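Why Do Shops Put Things Where They Do?

Have you ever walked into a store for one little thing, maybe a carton of milk, and come out with a whole bag full of other stuff? Don't feel bad, it happens to grown-ups all the time! Shops are laid out very carefully, and once you know a few of the secrets, going shopping turns into a kind of detective game.

Let's start a long time ago. In the old general store in Hillport, you couldn't pick anything up yourself. You stood at the counter and read your list out loud, and the shopkeeper (who was usually up a ladder by then) fetched the flour, the soap and the buttons for you. If there were 8 people ahead of you, well, you waited, and you probably heard all the news in town while you did.

Later on, shops began letting people walk around and choose for themselves. That meant somebody had to think hard about where everything should go, and how to make it easy to see.

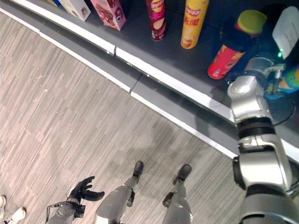 Store counters come in many shapes. Dark tops are one way to help products stand out.

Now, shelves have a secret of their own. The spot right in front of a shopper's eyes is the best place in the store, and many companies would love to have it. But whose eyes? A tall person and a seven-year-old don't see the same shelf at all! So cereal with a cartoon on the box often sits a bit lower down, right where you would spot it.
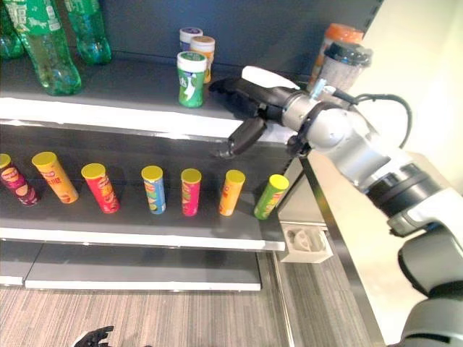

Heavy things are a different matter. A big sack of rice or dog food usually goes near the floor, so you don't have to lift it down from over your head (ouch!). And milk is often way at the back, partly so the cold room can be right behind it, and partly so you pass lots of other tasty things on your way there.

A small corner store might sell 500 different things, and a big supermarket sells many thousands, so signs over the aisles help a lot too.

Here's something to try on your next trip. Take a pencil and paper and draw a map of your store as you walk. Where is the bread? What is next to the checkout? Then crouch down a little, look at the shelves again, and write down anything you didn't notice when you were standing up.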